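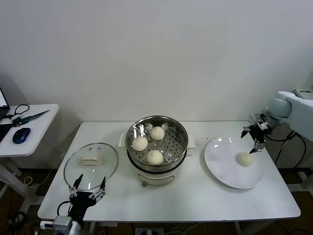 Steamed buns in an electric steamer, with the lid and a plate to either side.

Guests arriving at the lakeside cottages in Koskela will find several changes this season. Elli Hirvonen, who has managed the rentals for Tornard Holiday Homes through two owners, met with us in the office at Kalitz Landing to discuss the new booking terms and the work completed over the winter.

The largest project was the Elitz cottage, which sleeps six and had been closed to guests since the previous fall. Its floors were refinished and the downstairs bathroom was moved to the back of the house. "The old bathroom opened directly off the dining room," Ms. Hirvonen said. "Returning families mentioned it every year, and we are pleased to have corrected it." The screened porch was left as it was, apart from new steps to the dock.

The kitchens were reviewed in February. Each cottage is now stocked for guests who intend to cook most of their meals, and an inventory is kept in the drawer beside the stove. Items that are broken should be reported before departure. "We do not charge for a glass," she said. "We ask only to be told, so that the next family has what it needs."

Jarrah McKinnon, who oversees reservations, joined the conversation to explain the deposit. A payment of 700 dollars now holds any cottage for one week, and the balance is due 10 days before arrival. Pets are accepted in two of the cottages for a fee of 100 dollars per stay. "The former schedule had three separate payments, and guests found it confusing," Mr. McKinnon said. "We received a good many calls on that subject alone."

Asked whether shorter stays would be offered, Ms. Hirvonen replied that weekend rentals will be considered after the summer. Linens remain included in the weekly rate. Firewood is sold at the landing, and guests are asked not to bring their own from outside the county.

Keys may be collected at the office after three in the afternoon. Late arrivals should call ahead to obtain the code for the lockbox.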